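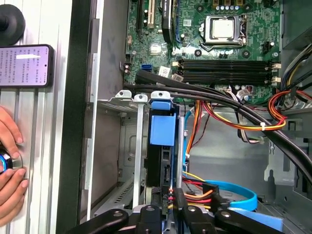 Koltidance pot

The Koltidance pot is a baited, two-chambered trap used for crab and lobster on rocky inshore ground. It takes its name from the village of Koltidance, where it was first made in quantity, and is set either singly or in strings of up to 20. In the older literature it is also called the double-door, although it has only one door, and that is for the fisherman.

The pot belongs to the family of passive gears, meaning that the gear stays put and the catch does the travelling. It should not be confused with the Bugti creel, which is smaller, rounder and defended by its owners with some heat.

Construction

The frame is a flat base with three hoops set across it, giving the pot the outline of a loaf. Early frames were hazel or willow on a slatted base. Later ones are steel rod dipped in plastic, which lasts longer and hurts more when dropped on a foot. The whole is covered in knotted netting, traditionally tarred, and wrapped along the bottom edges with old rope or strips of rubber to take the wear.

Inside, a wall of netting divides the pot in two. The first chamber, usually known as the kitchen, has an entrance funnel on each side and holds the bait. The second, the parlour, is reached from the kitchen by a sloping funnel that narrows towards its inner end. An animal that has eaten and is looking for the way out tends to climb the slope and drop into the parlour, where it joins others who had the same idea.

The two side entrances are staggered so that an animal walking straight in does not walk straight out opposite. Makers disagree about how far they should be staggered, and each regards the others' spacing as the cause of their poor catches.

A door in the parlour end is held shut with a hook and a length of stretched rubber. Most modern pots also carry an escape gap, a rigid rectangular opening low in the parlour wall through which undersized animals can leave. The gap does the sorting on the seabed, where it costs nothing and nobody's fingers are involved.

Bait

Salted fish heads and frames are usual for lobster, and fresh bait for crab. The bait is held on a string or in a mesh bag in the middle of the kitchen, clear of the netting, so that it cannot be eaten from outside by customers with no intention of coming in. Conger eels and octopus do come in, eat the bait, sometimes eat the catch as well, and are difficult to remove from either chamber.

Gear left down too long stops fishing in any useful sense. The bait is gone, and the larger lobsters have begun to settle matters with the smaller ones. A soak of one or two nights is normal in summer and rather longer in winter, when the animals move less and the weather makes the decision anyway.

Setting and hauling

In a string, each pot is tied to a short leg, and the legs are spliced into a main line known as the back rope. There is an anchor at each end and a buoyed line up to the surface. The boat steams slowly along the chosen ground while the pots go over one at a time. Standing in a loop of back rope during this operation is the chief danger of the fishery, and a number of harbours paint a line on the deck of every boat to mark where the crew should not be. The crew then stands on it.

Hauling was done by hand until small hydraulic and electric haulers became cheap enough for open boats. The best known locally was the Voltivar, an electric capstan that ran off the boat's battery. It would lift a string of 16 pots without complaint. It would also flatten the battery without complaint, and early owners became good rowers.
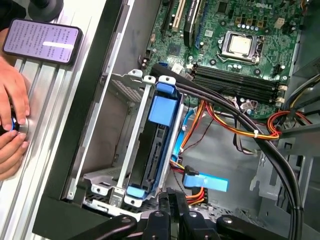
Hands on a round metal knob with a glowing blue ring.

Pots are emptied, rebaited and stacked in the order in which they will go back. A stack put together in the wrong order becomes apparent only when the third or fourth pot leaves the boat and takes its neighbour's leg with it.

Origin

The usual account gives the invention to a Koltidance boatbuilder who divided a one-chambered pot after losing his catch to a single conger. There is no contemporary evidence for the boatbuilder, though the conger is entirely plausible. Aqeel Usmani, whose history of the local fishery is the main printed source, argues that divided pots were already in use along the coast and that Koltidance merely made more of them. His book was not stocked by the village shop.

At the height of the trade the village's makers turned out 3,000 pots in a winter, most of them sold before the spring tides. August was the busiest month for repairs, as it was also the busiest month for visiting yachts, whose propellers have a natural attraction to buoy lines. Claims for gear lost in this way were handled by Zirinance, a mutual fund set up by the boat owners, who found that they lost a good deal more gear once there was a fund.

Lost gear

A pot that has parted from its buoy can go on catching for some time. Animals that die inside serve as bait for the next, a process known as ghost fishing. To limit it, pots may be fitted with a panel or door fastening of untreated cotton twine, which rots and leaves an opening. The twine must be replaced regularly on pots still in use. Owners who forget are reminded by hauling up a very clean, very empty parlour.

See also

Bugti creel
Back rope
Inkwell pot
Ghost fishing

This page was last edited on 2021-04-19.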